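**Week 6: Reviewing the Novel You Didn't Finish Liking**

Carleen Pirihi, Contemporary Fiction and Its Reviewers

Bring your marked copy of *The Forsyth Weather*. If you've lent it to somebody, bring the somebody.

## Where we left off

Last week we read three reviews of the same book and couldn't agree on whether the reviewers had been sent the same book. One thought it was a comedy about a failing ferry company. One thought it was a grief novel with a ferry in it. The third spent 4,000 words on her own childhood and mentioned the ferry near the end, as a courtesy.

All three were paid. Hold on to that thought when you're tempted to believe there is a correct way to do this.

## Summary, and how much of it

A review has to tell people what happens, up to a point. The usual advice is to stop before the halfway mark of the plot. I'd stop sooner. Most novels can be set up in two sentences:

> Ines Grindum comes back to Planosside to sell her father's house and finds a stranger living in it. The stranger has been answering her father's mail.

That's enough. You do not need the sister, the dog, the other house, or the chapter set in 1961. If the sister matters to your argument, bring her in when the argument gets there. Student drafts tend to introduce the full cast in paragraph one, like a school play where every parent has complained.

Watch your verbs, too. Characters in reviews are forever "grappling" and "navigating." In the novels themselves they mostly eat toast and look out of windows. Say what they do.

## Setting

Planosside is a made-up town, and the author gives it a park, a closed cannery, and a great many paths. People walk in this book. I make it 10 walks before anybody sits down for a proper conversation, and the proper conversation is then interrupted by another walk. Reviewers called this "meditative" or "slow" depending on lunch.

What I want you to ask is whether the walks do any work. The first one does: Ines takes the long way to avoid passing the house, and we learn she's afraid of it before she knows it herself. The fourth repeats the first with different trees. A fair review can say both of those things in one paragraph, with a quotation for each.

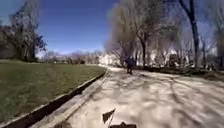
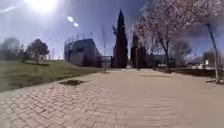 *Paths through a park.*

## Quoting

Quote early and quote the actual prose. A reader can make up her own mind from two lines of dialogue faster than from a page of your adjectives. Compare:

1. "The dialogue is sharp and often funny."
2. "'You've been forging my father,' Ines says. 'Only the thank-you notes,' says the stranger."

The second one has done your job for you, and you can go home.

Do not quote the worst sentence in the book and pretend it's typical. Every novel has one. I've checked mine, and it has several.

## The translated novel

Half of you picked Ziltska's *Salt Ledger* for the long assignment, I suspect because it's short. Fine. Remember that you're reading two writers. If you praise the sentences, say who wrote the sentences you read. "Ably translated," tucked into the last line, is the reviewer's version of waving to the bus driver.

If you don't read the original, don't tell us the translation is faithful. You may say it reads well in English, or that the jokes land, or that everybody in it sounds like a retired judge.

## When you didn't like it

Work out what the book was trying to be, then say where it fell short of that. A novel about a quiet woman and some mail can't be faulted for its lack of submarines.

Also be careful with "I didn't care about the characters." It may be true. It's also where the review ought to start. Find the page where you stopped caring and look hard at what's on it. For me, in *The Forsyth Weather*, it was the page where the stranger explains himself. He'd been so much better company as a liar.

## For next time

- Draft review, two pages, of either novel. Plot summary in no more than a paragraph.
- At least one quotation on the first page.
- No use of "unflinching," "luminous," or "tour de force." I will be looking.
- Read the June interview with the translator in your packet. The photocopy is crooked but all the words are there.

Late drafts go under my door, where I'll step on them Monday morning.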